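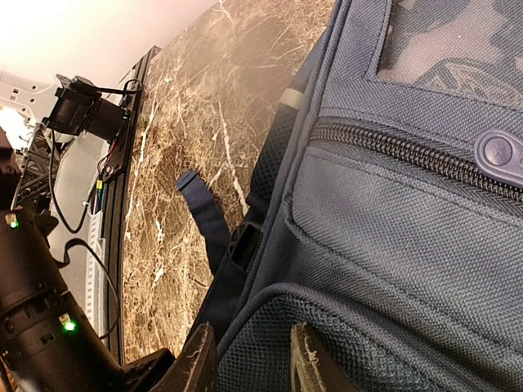
Blog > Robots > Soft things

What two days of zippers taught my policy (mostly about me)

2 Nov 2020 - by Fergus Haldane

I should begin with the result, as I was always told to and never do. A policy trained on 300 demonstrations opened the front pocket of a backpack more often than the same policy trained on 434. The 300 were a subset of the 434. I took data away and the robot got better at zippers.

If you work on robot learning you have probably already guessed why, and you can go and get a coffee. For everyone else, including the version of me who spent most of May insisting that more was more, I'll go through it.

The setup is plain imitation learning. A person drives the arm through the task, we record what the wrist camera sees and what the arm did, and then we train a network to produce the second from the first. The network gets the wrist view and the joint positions. It doesn't get force, it doesn't get a depth map, and it doesn't get a little speech about how zippers work. Our training code is called Branov, after a street one of us used to live on, and it does nothing clever. I mention it only so that people stop emailing me to ask what the clever part is.

The task is one I picked because it sounded easy. Find the zipper pull on a bag, grip it, drag it along the track until the pocket is open. My four-year-old nephew can do it. He can also do it when he has been told very firmly not to, which is a level of generalization I'd be glad to publish.

Here is what makes it hard. The pull is small. When the fingers are near enough to take hold of it, the bag fills most of the wrist view, and the pull is liable to slip off the side of the image at exactly the moment you'd like to be looking at it. The bag also moves. Push on a box and the box slides. Push on a backpack and it thinks about it, folds somewhere you weren't pushing, and presents you with a different backpack. The track you were going to follow in a straight line is now a curve, and halfway along it the fabric bunches and the slider stops.

People deal with the bunching by holding the bag with the other hand. We have one arm. So the demonstrators each made up their own way around it, and that's where my trouble came from.

There were two of us driving. I did the first batch and my labmate did the second. My habit, when the slider stuck, was to back up a little and pull again at a lower angle. My labmate's habit was to let go altogether, press down on the bag with the closed fingers to flatten it, and then go back for the pull. Both work. Hers probably works better, and she has told me so. But from the wrist camera the moment before the two of them looks identical: slider stuck, fabric bunched, fingers closed on the pull. Half the data says keep hold and go backward. The other half says open up.

You can guess what a network does when it's asked to average those. It loosened its grip a bit and drifted backward a bit. The pull dropped out, the fingers carried on along the track with great confidence and nothing between them, and the trial ended with the arm at the far end of a closed zipper. I watched it do this so many times that I began to find it graceful.

I tried the usual things first. I made the network bigger, which made it fail more smoothly. I added random crops and color changes to the images, which helped on a bag it hadn't seen and did nothing for the stuck slider. I lost a whole evening to the idea that the camera had a timing lag, and wrote a long note to Tostarden, the group that looks after our shared logging tools, explaining their bug to them. There was no bug. They were very nice about it.

Then I did what I should have done at the start and watched the demonstrations. All of them, at double speed, with a notebook. Every time a slider stuck I wrote down which recovery came next. By the end of the second day I had two columns and a headache, and it was obvious.

The 300 are what remained when I threw out every episode where I had used my own trick, plus a handful where the driver (me again) missed the pull and then pretended it hadn't happened. I kept all the runs with no sticking, whoever drove them. Same network, same number of training steps, same learning rate, no crops tuned, nothing else touched.

We ran 100 trials with each policy, switching between them so that neither got all of the good lighting. The full-data policy opened the pocket 41 times. The trimmed one managed 68. Nearly all of the difference comes from trials where the slider stuck at least once. When it ran freely, the two policies were as good as each other.

Some caveats, in the order in which people have raised them at me.

It could be that my labmate is simply a better driver and I've built an expensive way of measuring that. I can't rule this out. The fair test would be to trim the other way, keep my recoveries and drop hers, and see whether the consistent-but-worse policy still beats the mixed one. I think it would. I've thought so for long enough that I should really go and run it, and that's the next thing on the list.

It could also be that a model able to represent two separate answers, and not just the middle of them, would make the whole problem go away. Yes, very likely. There are plenty of ways to do that, and Salcedo (our other codebase, written by people with more patience) has one built in. My first try at it picked a recovery properly and then changed its mind every few frames, so the arm stood there trembling over the bag like somebody choosing a sandwich. Predicting a longer run of actions at once and sticking with it calmed that down. I don't have enough trials yet to put a number on it, and I've promised to stop announcing numbers I don't have.

And it's one task. I know. A stuck zipper is a very particular sort of misery and I wouldn't bet that the same trimming helps with, for instance, stacking cups, where there isn't much to disagree about. I'd expect it to matter wherever the driver has to recover from something, because that's where people get inventive.

The practical change for us is small and a bit embarrassing. Before we record anything now, the drivers agree on what to do when it goes wrong. It's a half-page document. Mine for the zipper task reads, in full: if it sticks, let go, flatten, regrip. Don't be Fergus. I didn't write the last part but I've left it in.

We've also started tagging recoveries while we record, with a foot pedal, so that next time the sorting takes seconds. The pedal is from an old sewing machine. It works well except that it's under the desk exactly where I rest my foot when I'm concentrating, so the first session has me recovering from a great many things that didn't happen.

A few people have asked for the data. The cleaned set and the list of dropped episodes will go up under the name Vanitz once I've written a readme that somebody else can follow. The dropped episodes will be in there too, in their own folder, in case you'd like to train a policy that drives like me.

Next up is the reverse trim, and after that, closing the zipper. I tried it once by hand-driving last week. The two sides of the track have to be held together as you go, with one arm, on a bag that would prefer to lie down. I got a third of the way and went home.

14 comments | 37 shares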